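Packing Table, Gallery

Posted 23 July 2021 by Sandamali Haque

Quick one, no time to write it up properly. We've been clearing the back room at Gazi and everything small went onto the long table so it could be sorted into boxes before the move to Drekton Street. Captions are whatever I could type between trips to the stairs. Click through for the bigger versions (if they load, the site has been slow since April).

Shelf C, before
Top shelf all posters and tubes. Bottom shelf mostly Howard's. He says it's in order. Box 346 was on the floor behind it, label missing, found the lid later.

Tape station
Two good dispensers, one bad one. Please use the brown tape for cardboard and leave the clear for the padded bags, we ran out of clear twice.

Grastier boxes, flat
The 6 big ones. Bottoms need double taping or they go. Ask me how I know.

Howard Pilkington with the list
Old list, sadly. The new one has 1520 lines and is on the shared drive, under Motach, dont ask why it's under Motach.

Hallway
Full boxes left side, empties right. Keep the door clear!!

Small stuff, table
Lip protectant, green tube with the white cap. Goes in with toiletries.
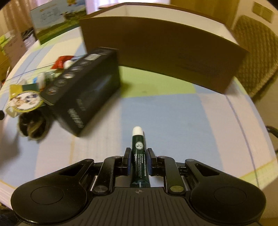

Toiletries all go in one box, caps tight, standing up if there's room. Anything with a lid that doesn't close goes in a zip bag first. Toys and tags are a seperate box, and posters go last, on top, nothing heavy over them. If you find a thing with no home put it at the window end and I'll go through it tonight.

Window end, 4pm
See what I mean. Three chargers, a stapler, somebody's gloves.

Last load
Howard driving. Straps borrowed, need to go back to the shop downstairs.

More pictures when we unpack. Still missing the key for the gray cabinet, text me if its in your coat.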